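Home | Projects | Reports | Storkia Lab | Contact

Finding the table with a wrist camera: my summer project at Kirholm
23 August 2021
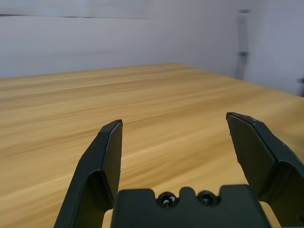
What I was trying to do

My project (Skuketti for short, don't ask) was about getting the arm to work out how high it is above a table using only the camera on its wrist. A bare wooden top is horrible for this! There's grain and not much else, and as soon as the arm moves the grain goes all streaky.

So I cheated a bit and used the back edge, where the wood meets the pale wall. My code fits a straight line to it and compares its slope and height with a table of known poses. The fingers stay open so there's wood to look at between them, and I mask them out before fitting.

How it went

I ran 1000 frames through it. The line fit was good enough to use in 81 per cent of them, which I was chuffed with. Mean height error on those was 12 mm, which I was less chuffed with. Dropping the 33 fastest moves helped, but that feels like hiding the problem.

Still to do

I'd like to try the Kirkegaard bench in October, as its top is darker and the edge might fit better. I also need to redo the finger mask, which is still drawn by hand.

3 comments | 12 shares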